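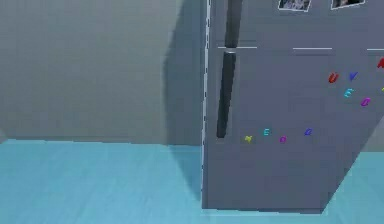
Sólveig Briem asked whether boxed vinyl figures should be kept in their original window boxes or taken out for display. Either practice is acceptable, provided that the box is stored flat and dry. The following guidance applies to collectors who keep figures at home.

Dusting. Use a soft, dry makeup brush. Start at the head and work downward. Household sprays should not be used on painted surfaces.

Sticky surfaces. Older vinyl may become tacky in warm rooms. Wash the figure in lukewarm water with one drop of mild dish soap, rinse for 10 seconds, and let it air dry on a towel. Do not use a hair dryer.

Leaning figures. Hold the legs in hot tap water for 3 minutes, straighten them by hand, and set them in cold water until firm.

Boxes. Price stickers should be warmed gently before removal and peeled from one corner. Crushed corners may be pressed out from the inside with the back of a spoon.

Shelving. Keep figures away from direct sunlight, radiators and kitchen steam. Shelves should be checked each February for sagging.

98 shares | 3 comments

Comments
Ryota Fujimoto: The spoon method worked on two of my boxes. The third tore.
Orna: Does the hot water affect glued bases?
Drastine: It loosened mine. Keep the base above the water line.

Related items
Storing Trading Cards in Humid Rooms
Cleaning Battery Contacts in Old Toys
How to Pack Figures for Mailing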